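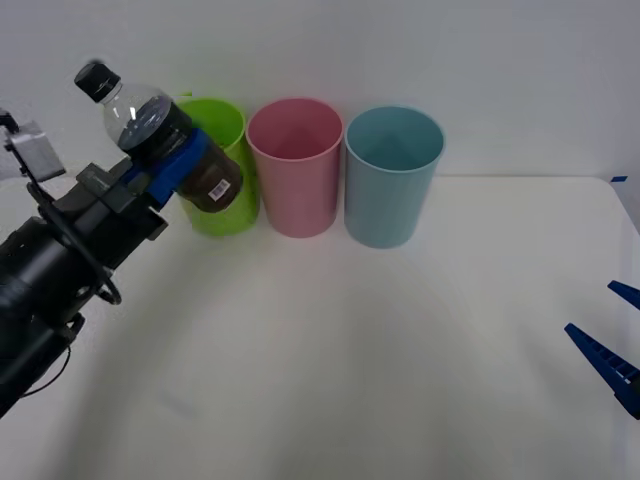 A clear screw-cap bottle, partly filled, with the lime green, pink and light blue cups now in use at Bridell dining rooms.

Bridell moves to color-coded cups and bottled tea

The dining service at Bridell has replaced paper cups with reusable plastic ones in all eight of its dining rooms, and has begun filling its own iced tea in clear bottles with black screw caps. The change took effect in March, following a trial in the Nevell building that ran through most of the winter.

The cups come in three colors. Lime green is for unsweetened tea, pink for sweetened tea, and light blue for water. All three are tall and straight-sided with a slight taper toward the base, and all are made by Drurero as part of its standard cafeteria range. The colors were picked from existing stock, so no custom order was needed.

Bridell bought 3,061 cups in the first order. Of these, 1,243 went to Nevell, where the largest dining room is located, and the rest were divided among the other seven rooms according to seating. A small reserve is kept in the main storeroom.

Mulugeta Demissie, who supervises purchasing for the dining service, said the colors were meant to solve a sorting problem at the refill counter. Under the old arrangement every drink was served in the same white paper cup, and staff had to ask each person what they had been drinking before pouring a second one.

"With tea you can't tell by looking," Demissie said. "Sweetened and unsweetened are the same brown. The cup tells the server which bottle to pick up."

Bottles and labels

The tea is brewed in the central kitchen on Lacerda Street, cooled, and filled into clear plastic bottles. Each bottle carries a small white label with a black barcode, placed low on the body so that it stays readable when the cap end is being handled. Scanning the code brings up the batch, the fill time and the type of tea.

The bottle itself is the same for sweetened and unsweetened tea. Demissie said different cap colors were considered but set aside when the supplier could offer only black in the thread size required. Sweetened and unsweetened bottles are stored on separate shelves and scanned again before they go out to the counter.

Clear plastic was chosen over a tinted bottle so that servers can see the level without opening the cap. An open bottle may stay at the counter for up to nine hours if it is returned to the cooler between meals. After that it is emptied, rinsed and sent back to the kitchen with the evening cart. Unopened bottles are rotated daily, oldest batch to the front.

Results from the Nevell trial

The trial at Nevell started with pink and light blue cups only. Lime green was added partway through, when it became clear that unsweetened tea was being poured into whichever cup was nearest. Servers also reported that two colors left them asking the same question as before, only less often.

The trial led to two other changes. Cups are now set out in a single row along the back of the counter, with the front left clear for pouring. Stacks had been used at first, but freshly washed cups tended to stick together when nested, and pulling one loose often brought down the next. A small gap is left between cups in the row -- wide enough for fingers, according to the counter instructions -- and the row is refilled from racks underneath.

The second change concerned the counter surface. Nevell has white tables in its serving area, and tea spills show on them at once. The other rooms had a mix of dark laminate and steel. White tops have since been fitted at three of them, and the remaining rooms will get them as counters come up for replacement.

Washing and replacement

Cups are washed in the existing dish machines, rim down, in racks with tall dividers. The standard glass rack was too shallow and allowed cups to tip during the rinse. Bridell purchased the taller racks separately from the cup order and has not given a price for them.

Tea leaves a brown film on light plastic over time, and the pale inside of the pink cup is where it shows first. The kitchen soaks all tea cups once a week in a stain remover approved for food containers. Cups that remain stained after two soaks are withdrawn from drink service and used for cutlery. Light blue cups, which hold only water, are left out of the weekly soak.

Losses have been modest so far, Demissie said, with most missing cups turning up in offices and meeting rooms. Return bins have been placed near the elevators at Nevell and by the rear exit on Lacerda Street. There is no deposit, and none is planned for this year.

Paper cups are still available on request for people leaving the building. They are kept behind the counter, and the plain lids used before will be handed out until the current stock is gone.

A second order from Drurero is expected before the start of summer, when demand for cold drinks goes up. It will include more lime green cups than the first. Unsweetened tea has been the more popular of the two at Nevell since the colors were introduced, and the lime green row there is often the first to run out at lunch.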